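**Can a robot hand put away a hair dryer?**

Ads say yes. Let's be fussy. Radek Murín is comparing two grippers, Nedus and Kinia, on one bathroom job: dryer, cord, drawer. 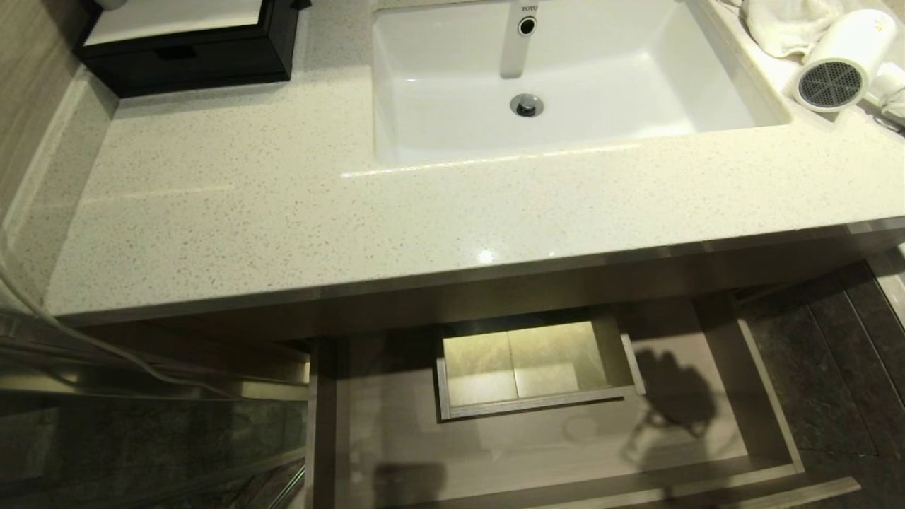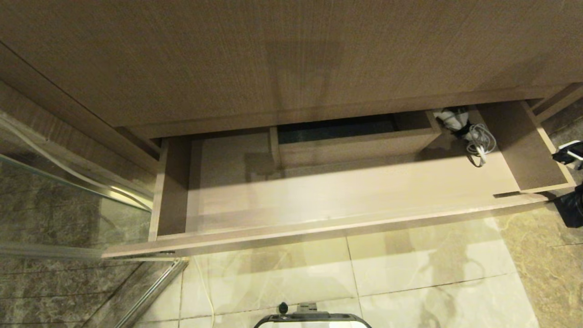 Each gripper gets 10 tries. The dryer is the easy bit. Cords bend and snag, and a hand that's great with blocks may be hopeless with them. So if someone tells you a gripper works 100 percent of the time, ask: on what? And how many tries?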